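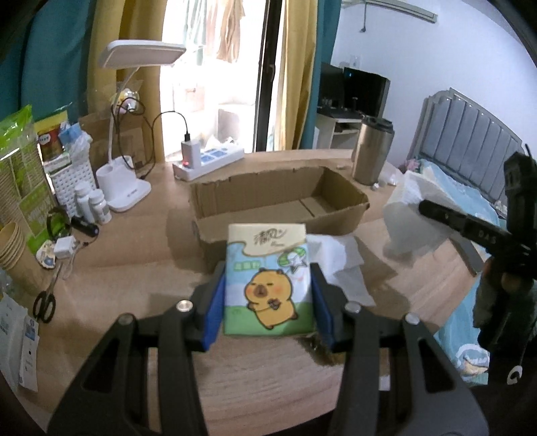

Notebook > Bench entries > Paper and wipes

2026-09-20

Third go at the wet strength question. I am writing this up mostly because Silvia Trnka asked for numbers and I would like her to see how little I trust them.

Background for whoever opens this later. Varkier sent over a note saying their new tissue grade holds together when damp "up to twice as long" as the grade we use now for wiping down lenses. Twice as long as what, under which load, in which water, they don't say. The note has one bar chart and the vertical axis doesn't start at zero. Dagmar Pešek thinks I am being unfair to them. Possibly. She was also the one who read the same note in February and bought a whole carton on the strength of it, so she has a carton to defend.

Method, same as last time with two changes. Strips cut 25 mm wide with the rotary cutter, along the roll direction where I could tell which direction that was. Clamped at the top in the bulldog clip, paper clip hook at the bottom, dipped for a count of five, then water run into the hanging cup until the strip lets go. Weigh the cup. The first change is that the strip now drains against the beaker lip before loading, as Silvia suggested. The second is that I stopped using the tap and went over to the deionised bottle. I changed both at once, which was stupid, and now can't say which of them moved the results.

They did move. Our current grade (Ament, the plain one) went at 500 g folded in four, which is higher than anything I got in the summer. The Varkier grade, folded the same, went at 520 g. So on today's figures the great improvement is 20 g, and I can get a bigger spread than that by breathing on the cup. Repeats on the Ament alone wandered further than the gap between the two brands. I have not written an average in the summary table and would ask people not to make one out of the loose sheets.

Things I don't believe yet:

That ply matters as much as everyone says. The separate plies slide over each other once soaked and the break always starts at one edge, usually where the cutter nicked it. I suspect half of what we measure is the blade. Put a new blade in and do ten strips before saying anything more about ply.

That the embossing helps. Varkier's note says the pattern "locks the layers". I pulled the layers apart dry with two fingernails.

That lotion is absent. Smear test on the glass slide left a faint haze with the Varkier and a fainter one with the Ament. Wiped the slide with isopropanol, repeated, haze again. Could be fibre, could be something from my hands, as I ran out of gloves in the small size and did the last few bare. Dagmar looked at the slide and said "what haze?", so that is one vote each.

Lint count. The counter under the hood gave 1,354 for the first crumple and shake, which I would be happy to report if it hadn't given nearly the same with the hood door left open and no tissue in there at all. Either our background is dreadful or the counter is. Vaněk serviced it last and the sticker says it passed. The sticker doesn't say what it passed. I have emailed to ask for the certificate.

Also tried the old kitchen argument that you should just use cotton. Cut up a clean tea towel, same width. It didn't break before the cup was full, as anyone could have guessed, and it left far more fluff on the slide than either paper. People who recommend cotton for optics have never looked at the optics afterwards, in my opinion. Not doing that one again.

On cost I have only Silvia's spreadsheet, and it compares price per box with no column for sheets per box. The Varkier box is taller. It may simply have more air in it. Will weigh a full one of each.

Where this leaves me: no case for switching, and no very strong case against. If the carton is already paid for we may as well use it on benches and keep the Ament for glass. I don't want the Skondora samples going anywhere near the new stuff until the haze is sorted, whatever the label says about purity.

To do
- new blade, ten strips, one water only
- small gloves
- blank runs on the counter, door shut, before and after
- ask Varkier what load and what dwell time (expect a brochure)
- weigh boxes
- find out who moved the good scissors

Later: Varkier replied already. It was a brochure.

Search this notebook
Enter a word or entry title
Go

Recent entries
Bulldog clips, slipping of
Haze on slides, first attempt
Tap water against deionised
Counter service, questions for Vaněk
Skondora samples: storage and handling
Why the February carton was bought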